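Getting grass and mud out of soccer kit

April means soft fields, and soft fields mean a bag of kit that could stand up by itself! I love this time of year, and I've washed enough shirts from the Cheetham under-13s to have some favorite tricks.

Let mud dry all the way before you touch it. Take the shirt outside, give it a good hard shake, then go over it with a stiff brush (an old nail brush is great). Most of it just flies off.

Grass is tougher. Rub in a little dish soap mixed with white vinegar, leave it for half an hour, and rinse with cold water. It's so satisfying to watch the green go! 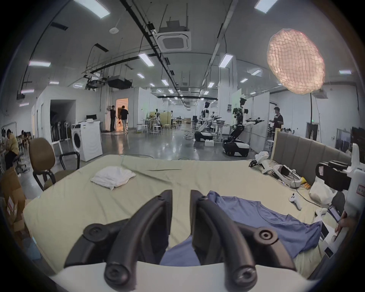

Laundry & Fabric Care

Turn shirts inside out before they go in the machine, especially if they have printed numbers. Wash cool, skip the fabric softener (it clogs up sports fabric and makes the smell hang around), and keep them out of the dryer. Lay them flat or hang them in the shade.

Socks get their own soak in a bucket with a scoop of baking soda. Do it the minute you get home from the game, and leave them overnight if they're really bad.

Shin guards: wipe with soapy water, then prop them up by an open window.

More in this section: Goalie gloves that don't stink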